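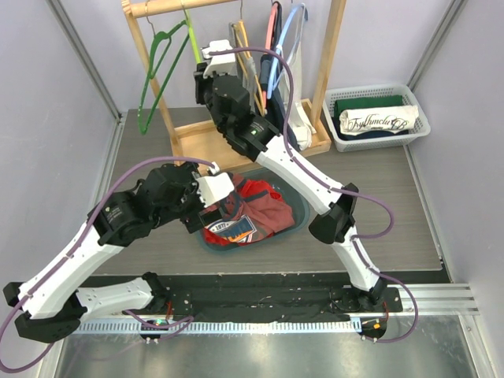

3.2 Garment storage and shoulder deformation

Knit garments stored on hangers carry their full weight on a short length of fabric near the shoulder seam. Earlier work on hanging creep has mostly used flat strips clamped at one end, which removes the effect of the hanger shape. We therefore tested whole garments as households keep them, with the hanger left in place for the full storage period.

A total of 127 garments were collected from households in Prarberg and Stoltov. After garments with prior repairs at the neck or shoulder were removed, 85 remained. Each was washed once, dried flat and weighed before hanging. Shoulder length was measured on both sides with the garment lying face up, and the mean of the two sides was used in all later steps.

Garments were hung for 14 weeks in closed wardrobes, beginning in June. Hanger spacing was held constant - contact between neighboring garments was found in pilot trials to support part of the load. Fabrics with a brushed or napped surface were treated as a separate group, as surface friction against the hanger may limit slip at the neck opening. Figure 4 shows soft-surfaced fabric with darker bands along its borders.
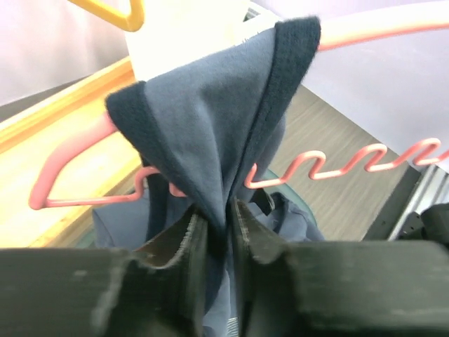
Figure 4. Blue-gray fabric with a salmon-pink plastic hanger. The darker bands border a lighter panel with a vertical fold.

Bands of this type complicate measurement. Where a band is knitted more tightly than the panel beside it, the two stretch at different rates and the join tends to pucker. Following Politis and Vandenberghe, we measured to the outer edge of the band and recorded puckering as present or absent. Readings were repeated by a second observer, and pairs that differed by more than the width of one stitch were taken again. The final set holds 819 readings, all of which are used in Section 4.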